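A visit to the Drakus storage goods open day, Vutum

I went to Vutum in February for the open day at Drakus. They make plastic boxes with compartments, the kind you put screws or beads or fishing hooks in, and they sell them mostly to repair shops. I have a small sewing and mending business at home and I own maybe too many of these boxes already, so when I saw the notice I signed up the same evening.

The bus from the station leaves you at the corner of Kovačević street, and from there you walk uphill past a tire shop and a bakery. The notice said that the entrance is beside the bakery, but it is behind it, through a yard with bicycles. Several visitors were walking up and down the street with the printed map in their hands. We found it together in the end.

Doors opened at nine in the morning. At the desk we got a paper badge, a pencil and a ticket for coffee. The group was up to 200 people during the whole day, I was told, and they let us in by small groups so that the molding hall would not be too full. In the hall it is loud and you must stay behind the yellow line. I understood only half of what the guide explained there. The part I understood was that the color is mixed into the material before molding, so a scratch on a smoky box does not show white underneath. I was glad to learn this, I had always believed it was a kind of paint.

After the hall we came to the sample room, which for me was the best part of the day. It is quiet there, and you can sit down and take your time. On a white table they had their gray see-through box with the lid folded back. 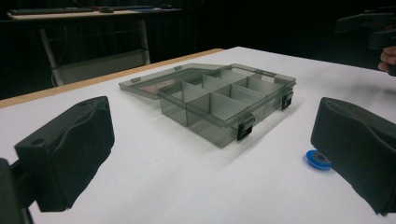
The guide said that most customers choose a box by its outside size and regret it later. She advised us to bring the things we want to store, lay the longest one on the table and begin from that. For me the longest thing is a zipper foot in its paper packet, and I had of course left it at home. One man had brought a full pocket of fuses and was very pleased with himself.

There was some discussion about latches. I prefer a separate latch that I can open with the thumb, because my hands get tired from the needle by the afternoon. A woman from a model railroad club said that such latches are the first thing to break. The guide did not take a side, but she told us that Drakus sells spare ones in a bag, and that you can change them at home without tools. I wrote this down.

I also asked about clear and smoky plastic. In a clear box you see your buttons better, this is simple. But the smoky one hides the dust, and on my shelf by the window the clear ones have become yellow after two summers. I think I will stay with the gray.
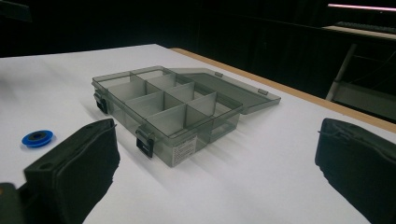

The smoky organizer, open: eight compartments in two rows of four.

The coffee was in the canteen downstairs, with a poppy seed cake that was finished before our group arrived. Next to it was the factory shop. The boxes are sold there under the name Cuvora, which confused me at first, I thought it was another company. The smaller size was 149 and the larger one 170, and for the larger one there was already a line at the cash desk. I took 2 of the smaller.

If you want to go next time, wear closed shoes, they are strict with this. Bring a bag too, as the shop has only thin paper ones and mine opened at the bottom on the way down to the bus. The last group goes in at three in the afternoon, and the shop closes half an hour after it comes out.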